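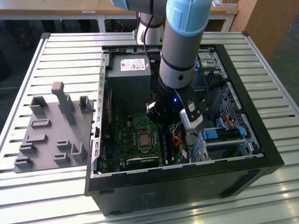

Progress Report to the Triltero Fund
Desktop Disassembly Cell, Brornov Shared Workshop
Submitted 19 Jan 2019 by Hoi-yan Tsang, project lead

1. Purpose of this report

The Triltero Fund awarded the Brornov Shared Workshop a small equipment grant to build a robot cell that can take parts out of retired desktop computers. This report covers the period since our November statement. It describes the work completed, the difficulties met, and the changes we ask the Fund to approve for the remainder of the grant.

2. Work completed

The robot base is now bolted to the slatted aluminum workbench. The earlier clamped arrangement let the arm shift slightly during fast moves, and positions taught in one session could not be trusted in the next. The bench frame was squared and leveled before the bolts were tightened.

The fixture plate, which was 3D-printed in the workshop, has been installed beside the area where the computer lies. Its holders are of several shapes and are meant to receive parts and tools in known positions. The plate went through 6 printed versions. The first ones warped at the corners, and this was corrected by lowering the print speed and leaving the plate on the heated bed overnight.

Shih-chieh Liu rewrote the motion program, which we call Jestura. An operator can now teach a grasp by moving the arm by hand and saving the approach, the closing position and the retreat as a single step. Previously each of these was entered separately at the keyboard. Members who have not worked with the arm before are able to teach a simple grasp after one supervised session.

3. Trials

Trials have been limited to desktop towers laid on their side with the side panel and heatsink already removed by hand. The tasks under trial are the removal of memory modules, the release of the processor retention lever and the lifting of the processor.

Of 200 attempts at removing a memory module, 61 failed. Most of the failures came from the fingers closing before both end latches were fully open. A smaller group came from loose wiring lying over the slot.

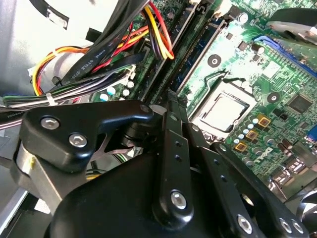

Wiring remains the main obstacle. The position of the power supply leads differs from one computer to the next, even within the same model, and a taught path that is clear in one case may meet a bundle of wires in another. We have tested tying the leads back by hand before the run. This works well but adds to the operator's time, and we would prefer that the arm approach from a different side where the case allows it.

Access near the processor socket is also tight. The finger plates have to pass close to small capacitors on the board, and the approach speed in this area has been reduced accordingly. Release of the retention lever is reliable when the case is seated against its stop on the bench. Lifting the processor is not yet reliable and no success rate is reported for it in this period.

4. Safety and use of the space

A written procedure is now posted at the bench. Power supplies are unplugged and left to stand before any case is opened, and members keep their hands out of the case while the arm is enabled. The arm runs at reduced speed whenever the workshop is open to general use. No injuries were recorded. One finger plate was bent in a collision with a drive cage and has been replaced from spares.

5. Budget

Spending is within the approved total. The line for fasteners and bench hardware is fully used. The line for gripper parts is underspent, as the supplier, Tabrizi, has not yet delivered 2 sets of narrow finger plates ordered in November. We ask the Fund's permission to move the unspent part of the printing materials line to a force sensor for the wrist, which would let the program stop when a finger meets a wire or a latch that has not opened.

6. Next period

The narrow finger plates will be fitted on arrival and the memory trials repeated under the same conditions, so that the results can be compared. Shih-chieh Liu will add a check to Jestura that pauses the program before the final closing move and asks the operator to confirm the latches. Work on lifting the processor will continue on scrap boards only. Teaching notes for members are in draft and will be sent to the Fund with the next report.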